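Wire clothes hanger

A wire clothes hanger is a length of steel wire bent into a rough triangle with a hook on top, and it's the thing most of us have too many of and still can't find when the shirts come off the line. I keep this page as part of my household encyclopedia, so expect facts mixed in with my own habits (last gone over 8th November, when I finally rewrote the part about necks). 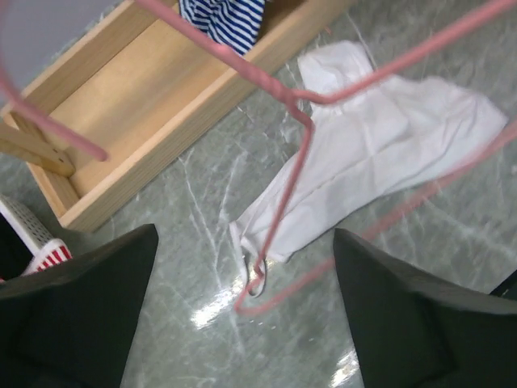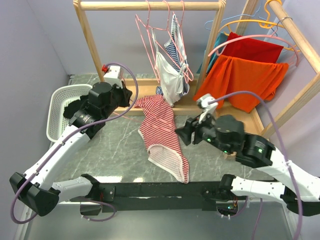
The parts

People in the trade have their own words for all this, but I use the plain ones. The hook goes over the rail. Under the hook is the neck, where the two ends of the wire are wound around each other, and I love looking closely at a neck because you can tell so much from it! A tight, even spiral holds its shape for years. A lazy one with two or three loose turns will start to swivel, and then your blouse faces the wall. From the neck the arms slope down to the shoulders, and the bottom bar joins them up.

Plenty of hangers also have a little kink or notch near each shoulder. It's meant for straps, so sundresses and camisoles don't slide off. It works pretty well on thin straps and hardly at all on wide ones.

Coated and bare wire

Bare wire is the cheap kind that comes home with the dry cleaning. It's fine for a week, but if the finish wears through it can rust, and a rust mark on a white collar is a miserable thing to get out. Coated wire has a skin of plastic over the metal. The color is up to you: pink, blue, white, mint, whatever the store had that day. My own are mostly Kelance, bought in a bundle of 20, plus a few older Vornora ones with a thicker coating that grips better (and takes up more of the rail, sadly).

Check the tip of the hook now and then. A good one ends in a rounded cap, and if the cap goes missing, the cut end will snag knits. I lost a perfectly nice cardigan that way in July and I'm still sore about it.

Putting a garment on

For a T-shirt, go in from the bottom hem. I lay the shirt flat, slide one shoulder of the hanger up inside, then the other, and bring the hook out through the neck last. Pushing the hanger down through the collar is quicker, I know, I know, but it stretches the ribbing, and on a thin cotton tee you'll see the wave in it by the end of summer.

Button shirts go on from the front, with the top button done up afterward so the collar sits. Striped shirts are my favorite to hang, since the stripes show right away if one side is riding higher.

What not to hang

Heavy sweaters, anything soaking, and coats. The wire bows in the middle and the shoulders end up with those pointy bumps. Fold the sweaters and give the coats a wide wooden hanger.

Racks and rails

A small wooden rack does nicely for a day's ironing, and a Nendholm or a Rozīte will both take wire hooks without a fight. Thick closet poles are another story, so try one hanger before you buy a whole bundle.

See also: Clothespin; Drying rack; Laundry basket; Padded hanger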